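Suvarna recherche des participants pour une étude sur le rangement de petites pièces

L'atelier Suvarna, installé à Marnutmont, prépare une série de jeux de tri et de comptage sur plateau pour les écoles et les ateliers d'ergothérapie. Nous cherchons des adultes disponibles pour des séances d'essai à partir de janvier.

Le travail consiste à rassembler, déplacer et répartir de petites pièces sur une planche, à la main ou avec une raclette, puis à remplir une fiche après chaque série. Une séance dure 50 minutes, pause comprise. Chaque personne retenue s'engage pour six séances, réparties sur trois semaines. Les horaires sont fixés avec Sharada Pinto, qui tient le planning.

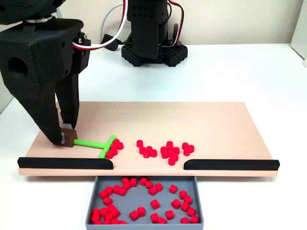 Faut-il avoir de l'expérience pour participer ?

Aucune expérience n'est demandée. Les consignes sont données au début de chaque séance et une série d'entraînement est prévue, qui n'entre pas dans les résultats.

Conditions

Avoir 18 ans ou plus.
Lire et écrire le français.
Pouvoir rester assis à une table pendant toute la séance.
Distinguer le rouge du vert (un test rapide est fait à l'accueil).
Ne pas avoir participé à l'étude Bruteo.

Les gauchers sont les bienvenus, nous en avons eu trop peu lors de la dernière étude. Les personnes qui portent des lunettes de lecture doivent les apporter.

Indemnité

L'indemnité est de 300 euros pour les six séances, versée par virement après la dernière. En cas d'abandon, les séances effectuées sont payées au prorata. Les frais de transport ne sont pas remboursés. Un parking gratuit se trouve derrière le bâtiment, côté rue Flalley.

Candidatures

Envoyez un courrier ou déposez un mot à l'accueil de l'atelier, à l'attention de Rajeshwari Kandasamy, avec votre nom, un numéro de téléphone, votre main dominante et vos disponibilités en semaine. Nous rappelons tout le monde, y compris les personnes non retenues. Pour les questions sur le traitement des données, demandez Zainab Nnaji.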